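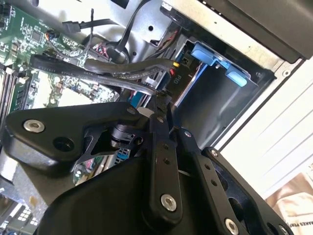
Gladys Tamayo would have the cables photographed before anything is unplugged, and she would have it done every time, however familiar the model. Nicanor Jaramillo agrees with her on the principle and differs only on how much of it a trainee should be asked to write down.

Mr. Jaramillo supervises the equipment renewal bench at the Jesstead office of Haberkorn, where desktop computers retired from public offices in Flevham and Wistau are opened, checked, cleaned and returned to use. He spoke with the newsletter in November, shortly before the close of the current intake. The conversation took place at the bench and was interrupted twice by deliveries.

The present intake consists of 201 machines. Asked whether the odd figure was an error, Mr. Jaramillo said that it was not. "The agreement was for 200. One more was found under a counter in Wistau after the list had been signed, and it was easier to accept it than to amend the paperwork."

The first task on any machine, he explained, is to open the case and look at the wiring without touching it. Data cables, front panel wires and power leads are compared with the sheet for that model. Many of the computers have been opened before, by different people over several years, and the wiring does not always follow the maker's route.

"A flat SATA cable will tolerate a good deal, but it should not be folded sharply or pressed under the cover," he said. "If I see two of them running side by side across the board, I want to know which drive each one serves before I move either. The sheet has a line for that. People leave it blank, and then they come to me."

The small wires that run to the header connectors on the board receive more attention in training than any other part. Mr. Jaramillo described them as the most frequent source of returned work. A machine may be complete in every other respect and fail to respond to its power button, and the fault is usually found in a connector that has been put back one pin to the side. Of the machines returned to the bench during the last intake, 26 had a fault of this kind.

"We changed the instruction after that," he said. "The header wires now stay connected unless the board itself is coming out. It is a small change, and I regret that it took us so long to make it."

Drives are treated separately. All storage is removed at the start, recorded against the number of the machine, and held in a locked cabinet until the sending office confirms in writing that it may be erased. Where a drive sits in a plastic carrier, the carrier is kept with its own computer. 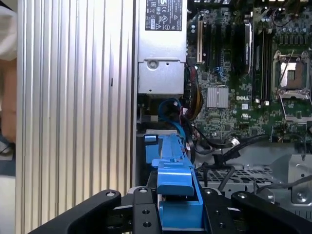

Mr. Jaramillo was firm on the matter of carriers. They vary in length and in the shape of the handle, even between cases that look alike from the outside, and one taken from the wrong box may slide in without seating properly. The bench formerly kept loose carriers in a common drawer. That drawer has been given up, and each carrier now travels in a labeled bag until the machine is reassembled.

"Blue plastic on a case generally tells you that a part is meant to be handled," he said. "That is helpful to a beginner. It does not tell you how hard to pull. I ask them to find the latch first and to keep the other hand on the metal."

Cases are laid on their side for this work, on a clear surface, with the power cord removed. Power supplies are inspected from the outside only. The label is read, the rating is entered on the sheet, and the fastening screws are checked. No one at the bench opens the housing of a power supply, and a unit that fails its test is replaced whole. Mr. Jaramillo said that he had been asked to reconsider this rule on grounds of cost and had declined.

A trainee begins with 4 machines, all of the same model, and completes them under supervision before moving to mixed work. The period allowed for this is generous. According to Mr. Jaramillo, the difficulty lies less in the technical steps than in keeping the sheet up to date while both hands are occupied, and he has no objection to trainees working in pairs, one writing and one handling the parts.

On the question of what the bench most needs, he mentioned better lighting over the second table, a supply of drive screws in the correct length, and an earlier delivery time from Flevham, whose machines at present arrive late in the afternoon and must be stacked in the corridor overnight. The request concerning the delivery time has been forwarded. The screws have been ordered.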